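Lostwood bench, April, evening

Spent the morning on sync. The left and right grippers disagree on time by more than 12 milliseconds after a long session, and the trainer treats that as real motion: one hand appears to release before the other has hold. Troels wants to fix it at load time with a resample. I would prefer to fix it at the source – one clock, both tools read from it – and have the loader reject anything that drifts. We settled on both, with the loader check going in first.

Reran the Skiline job on last month's set without the rejected episodes. Loss went down, and the rollouts look the same as before. The policy reaches well, closes too early, and then carries on to the place step with nothing between the fingers. It has learned the sequence and is ignoring the grip width. Dace Pärn thinks the width channel is scaled wrong against the position channels, so the network can get away with dropping it. She is probably right. I checked the normalizer and it was fitted on the old tools, which open wider. Refit queued for tonight, same seed.

Labeling rules, revised after the call with Talavera. A grasp starts at first contact, not at first closing. A slip and a second try stay in one episode if the hand never leaves the object. If it leaves, the episode is cut and tagged as a retry. We had been throwing retries away, which explains part of the above: the model has almost never been shown what to do after a miss. Going back through the archive to recover them will take days. Rovport has 34 sessions on the old drive that were never cut at all, so I will start there.

Target is still 1000 clean episodes of the box task before we touch the network again. Troels asked for a fixed layout to get the numbers up faster. I said no. With a fixed layout we would be training it to remember a table. Compromise: the box stays in one area but its angle changes, and the small items get scattered by hand before every take.

Battery door on the spare tool is loose again. Taped.

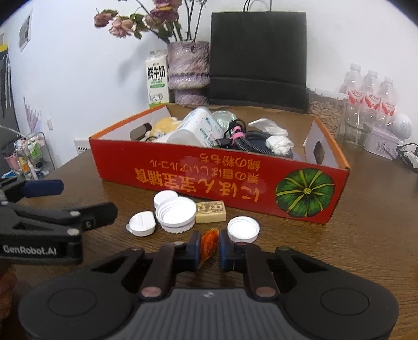 Small items are where the failures will come from, and I want them over-represented in the next batch. Large things with a clear outline, such as bottles, already work in the old set from most approach angles. The hard cases are low, light, and close to the color of something nearby. The white screw caps are a good test, the one with its threads facing up especially, as it can be taken by the rim or across the outside and the two grasps need different widths. The little orange-red piece between the fingertips is narrow at one end, so the closing point along its length matters and should be varied on purpose. I have also asked for the pale yellow block to be approached from the long side and the short side in equal shares. Dace wants the flipped caps logged as a separate class. I would leave them as one class and log the orientation as a field – easier to split later than to merge. No decision yet. Tomorrow: loader check, results of the refit, then 3 hours of collection if the clocks hold.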